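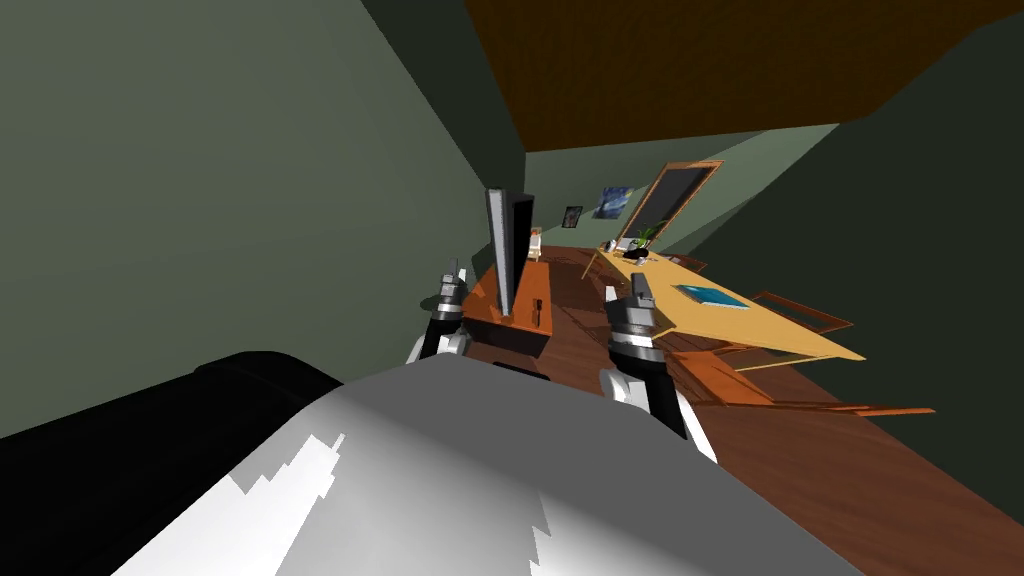
Tresham (movie review)

2025-11-22

I rented Tresham on Skokeo because everybody in the comments under my last review told me to. It had 2,952 ratings when I looked and most of them were five stars, and I have been burned by that before. It cost 4 dollars, so at least I wasn't out much.

The movie is based on a novel of the same name that I read in high school and read again last winter. Tresham is the name of a house, and also of the family that can't afford to keep it. Two sisters live there with their uncle after their parents die. The older one wants to sell the place and move to the city. The younger one has stopped speaking and spends most of her time in the attic, writing letters to somebody we are not told about until late. Then a surveyor shows up to measure the property and stays for the winter. That is the whole plot, and in the book it is plenty, as the book is mainly about what people in that house won't say at dinner.

The movie runs 90 minutes. You can probably guess my first complaint. The surveyor arrives in the book on page 47, after we have had time to learn how the house works, which stairs the uncle avoids, who gets the warm room. In the movie he is knocking at the door before the title comes up. I understand that a movie has to start somewhere, but when he asks the older sister why nobody uses the east side of the house, I hadn't even noticed there was an east side. It is supposed to be a creepy question. Here he could be asking where the bathroom is.

The older sister is the best thing in it. The actress plays her as tired, and I believed her. There is a scene where she does the accounts at the kitchen table and keeps adding the same column, and the camera stays on her hands for a long time. No music. I wish the director had trusted that more often, because in almost every other quiet scene a piano comes in to let me know I should be sad.
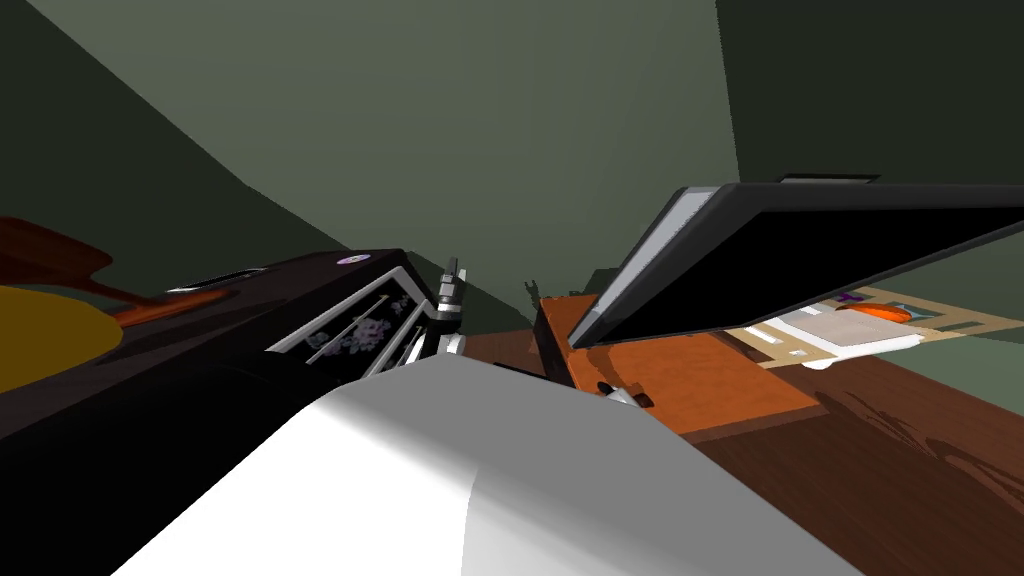
Black cabinet with a silver handle and a flower pattern on its glass panel.

The younger sister is a problem. In the novel she doesn't speak at all until the last chapter, and you read her letters, so you know her better than anyone. A movie can't do that easily. What Vukex Pictures decided to do is give her a voice-over, and the voice-over reads the letters aloud, and the letters have been rewritten. They sound like greeting cards now. In the book she is funny and kind of mean. She makes fun of the uncle's cough. She keeps a list of lies her sister has told. None of that is in the movie, and without it she is just a pale girl at a window. There are a lot of windows in this movie.

People who liked it keep bringing up how it looks. Fine, it looks good. The snow looks like snow and the candles give off about as much light as candles do, so for long stretches you are looking at half a face. I watched with the lamp off and still had to turn the brightness up twice. I don't count that as atmosphere. The house itself is well chosen from the outside, but the rooms never add up. The uncle walks out of the library into a hallway that was next to the kitchen ten minutes earlier. In a story where a man is measuring a house, somebody should have drawn a floor plan.

SPOILERS in the next two paragraphs, so skip down if you care.

The letters are to the mother. In the book you work this out slowly, and you also work out that the uncle has been collecting them from the mailbox and answering a few. It is a terrible thing to do and also the only kind thing he does, and the book leaves you to sit with it. The movie has him confess the whole business in a speech by the fireplace. He explains what he did, then he explains why, then the surveyor (who has no reason to be in the room) explains it back to him. I checked how much was left and there were still twenty minutes.

Then there is the ending. The house gets sold in the book. I won't pretend that is a cheerful ending, but it is the right one, and the last page with the two of them on the train is the part I remember best from school. In the movie they keep the house. The surveyor finds a mistake in the old boundary, there is more land than they thought, and the bank goes away. My first thought was that I had missed a scene, so I went back. I had not. I don't mind changes from a book when they get you something, but this one throws away the entire reason the older sister has been adding up columns.
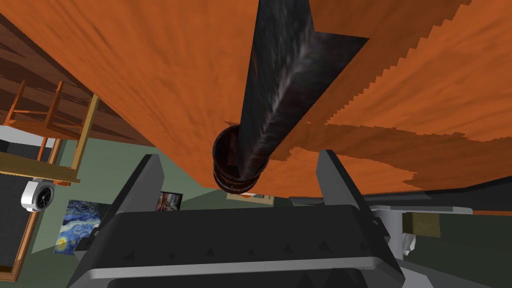

Orange wood from underneath, with a darker band across the right half.

End of spoilers.

A word on the streaming version. Skokeo lists it with "bonus material", which is a trailer and a short interview about the costumes. The subtitles are a mess. They run ahead of the dialogue in the first half and leave out most of the voice-over, and with a movie that whispers this much I needed them. The sound dropped out once in the dinner scene and came back after I restarted it. I don't know if the disc is any better. It is supposed to come out in December, and I'm not planning to buy it to find out.

It also has the Nwachukwu Festival laurels all over the cover art. Look closely and it says "official selection", so it was shown there. It did not win anything that I could find.

Who is it for? If you haven't read the book and you like snow, big coats and sad piano, you may have a nice evening with it. My wife did, and she thinks I'm being unfair about the ending. She hasn't read the novel though, and I have now put it on her side of the bed. If you have read it, rent it for the older sister and the kitchen table scene and keep your expectations low for the rest.

Acting: 3.5 out of 5, mostly for one person.
Story: 2 out of 5.
Looks: 4 out of 5 when I could see it.
Would I watch it again: no — but I would watch that actress in something else.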